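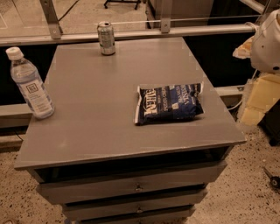
A DAY AT THE WOVLOW PAPER MILL

I have wanted to see the inside of a working paper mill since I was about as tall as a fire hydrant, so when I heard that Wovlow was opening its doors for a Saturday-style family day in September, I put my name down the same evening and then checked my email far too often until the ticket came through.

The mill sits at the bottom of Gallagher, where the road drops down to the river and the houses run out. It's a long drive for us, and we took a wrong turn at the feed store (I always do), but we still rolled into the gravel lot a little before ten in the morning. There was a folding table with name stickers, a big urn of coffee, and a line of people who all seemed to have a grandfather who once worked there. I was jealous of every one of them.

Our group went in first. They hand you earplugs at the door, and you do want them! The pulping room smells like wet cardboard and something sweeter underneath, a bit like oatmeal left on the stove. Our guide had worked there for most of her life and talked with her hands the whole time, which was lucky, as I could only catch every third word over the noise.

The paper machine itself is 191 feet long. I had read that number on the website and it meant nothing to me until I was walking beside it. At one end it's gray soup, and at the other it's a sheet of paper wide enough to wrap a minivan. I stood by the drying rollers so long that my husband had to come back for me.

After that we were given a break, and I was glad of the chance to sit down and rub my ankles. I got talking with a couple who had come over from Clestia and who bind their own books at home. They had brought a little journal to show people, with marbled endpapers in green and rust, and I held it as if it were a baby bird.

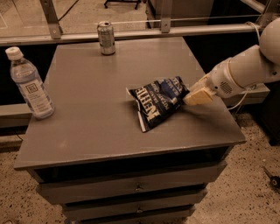

THE SAMPLE ROOM

If you go, save some energy for the sample room, because it was my favorite part of the day. The mill keeps a swatch of every sheet it has sold, 552 of them, filed in shallow drawers by weight and color. You're allowed to touch nearly all of them. There is a blue called Flundimora that the mill made for a stationery shop long gone now, and I would paper my whole hallway in it if they ever ran it again.

The guide showed us how to find the grain of a sheet by bending it gently one way and then the other. I've been folding cards against the grain for years, it seems, and that's why they crack along the spine. I went home and tried it on a stack of cardstock — what a difference.

We also got to pull a sheet by hand. You dip a screen into a vat, lift it level, give it a little shake, and tip it out onto felt. My first one had a hole in it the size of a plum. My second was lumpy but whole, and it's now drying under a dictionary on my dining table.

The shop is small and takes cash or cards. I bought a bundle of offcuts for $5 and a pad of the cream laid paper, and I could easily have bought more. Leave room in the trunk.

A FEW THINGS PEOPLE HAVE ASKED ME

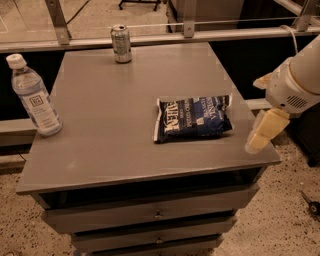

Can children go on the mill tour?

Children are welcome if they're eight or older and wearing closed shoes. Younger ones can still do the papermaking table and the shop with a grown-up, and there's a shady patch of grass by the river for running around.

How long should you plan for?

The walk through the mill took us an hour and a half, and then we spent nearly as long again in the sample room and the shop. We left in the middle of the afternoon and stopped for pie on the way back up the hill. The peach was gone by then, so we had cherry.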